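How to Get Labels Off Glass Jars (and Which Tricks to Skip)

Every spring, when people start saving jars ahead of canning season, the same advice goes around. Rub it with peanut butter. Use a banana peel. Leave it in the sun with mayonnaise on it. I have tried most of these, and I have opinions.

What you need

Dish soap, baking soda, cooking oil, a plastic scraper or an old gift card, and a sink. A bottle of Gader label remover will also do the job, but it is a small bottle at a big price and I would try the kitchen cupboard first.

Step 1. Find out which glue you have

Labels come with two kinds of glue, more or less. One kind lets go in water. The other laughs at water and wants oil or heat. Most guides skip this and tell you to soak everything overnight, and that's why so many people end up with a bare jar covered in gray goo.

Pick at a corner with your fingernail. If the paper tears and leaves a dull, chalky layer, start with water. If it stretches, or leaves something sticky and shiny, go right to Step 3.

Step 2. Soak, but not all night

Fill the sink with hot tap water and a good squirt of dish soap. Fill the jar too, or it will float and one side will stay dry. Thirty minutes is plenty for a water-based glue. If the label hasn't moved by then, another eight hours is unlikely to change its mind.

Do not pour boiling water into a cold jar. I know somebody's aunt does it every year with no trouble. Glass can crack from a sudden change in temperature, and a jar with a small chip or scratch is more likely to go.

Baking soda in the soak? It may help a little with paper. I ran two batches of Cloltov pickle jars, one with and one without, and could not tell them apart.

Step 3. Oil and baking soda for the sticky stuff

Mix equal parts cooking oil and baking soda into a paste, spread it over the glue and walk away for half an hour. Any cheap oil is fine. Coconut oil gets all the praise online, and I can't see what it does that corn oil doesn't. Peanut butter works for the same reason (it's full of oil), and then your jar smells like peanut butter.

Rub in small circles with a rag, then wash with hot soapy water. You will need to wash twice. Once there's no film left, a clear jar looks like a clear jar again.
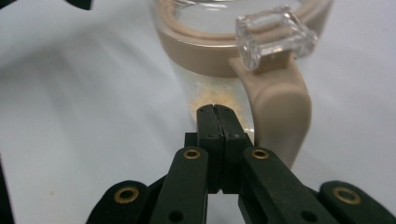 Step 4. Deal with printed dates and lids

The date code is usually ink, and rubbing alcohol on a cotton ball takes most of it off. Nail polish remover is stronger, but keep it away from painted surfaces and open a window.

Lids are a different problem. The smell of garlic or pickles sits in the liner, and I have yet to meet a trick that fully removes it. Vinegar makes it smell like vinegar and garlic. Buy new lids if it bothers you.

Before you reuse them

Store-bought sauce jars are fine for rice, buttons, screws or leftovers in the fridge. I would not use them for home canning, whatever the comments say. Get proper canning jars and new lids for that.

Paavo Savolainen wrote in to say a hair dryer beats all of the above. I tried it on a jar of Aliyu honey. The label came off in one piece and the glue stayed exactly where it was, so back to Step 3.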